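Gollach Opens Free Furniture Repair Evenings to the Whole Town
01/10/2021
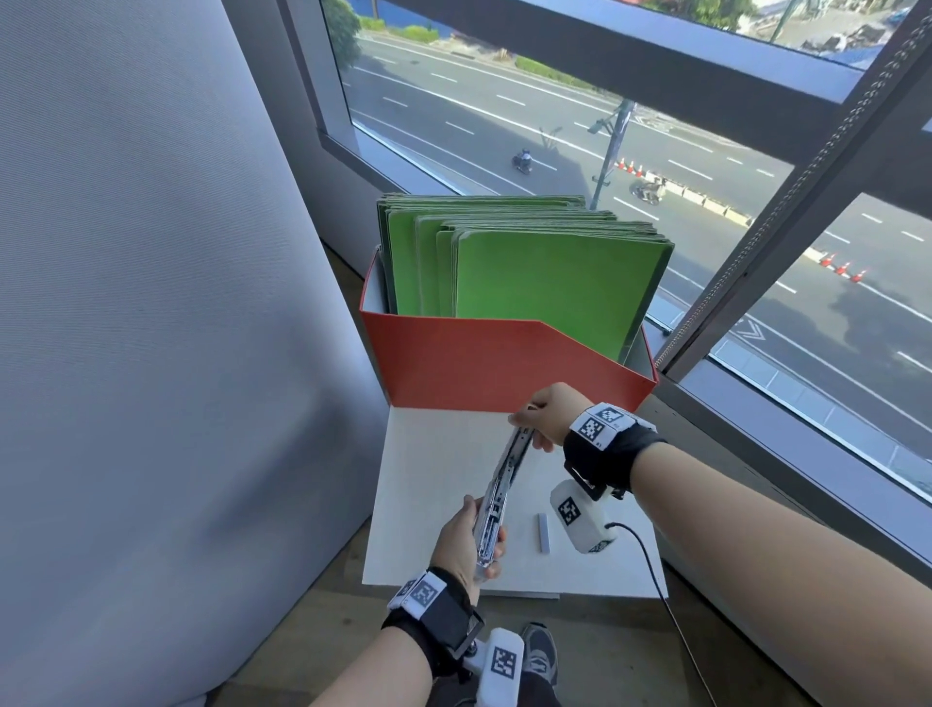 Ratih Rahman

Got a dresser with a drawer that sticks, or a chair that rocks when it shouldn't? Bring it in! The Gollach community workshop is opening its repair evenings to everyone in town this January, with no membership needed and no charge for bench time.

The evenings began as a members-only program, and the response was wonderful. Last year 220 members came through the doors and 805 pieces of furniture went home fixed – desks, nightstands, kitchen cabinets and one very large church cupboard.

"People come in thinking they need a new dresser, and they leave knowing how to swap a drawer slide," said workshop director Qistina Wattimena. "I love watching that happen."

Each session lasts two hours. Melati Raju will lead the drawer and hinge bench, and Syahrul Ginting will teach regluing loose joints, with clamps of every size on hand. Common screws, dowels and glue are free. Visitors should bring their own replacement slides or hinges, plus the old part if they still have it.

Large pieces are welcome – please call ahead so we can clear floor space. Children 12 and up may take part with an adult.

To save a spot, stop by the front desk or call the workshop office and ask for Ingeborg Grabner.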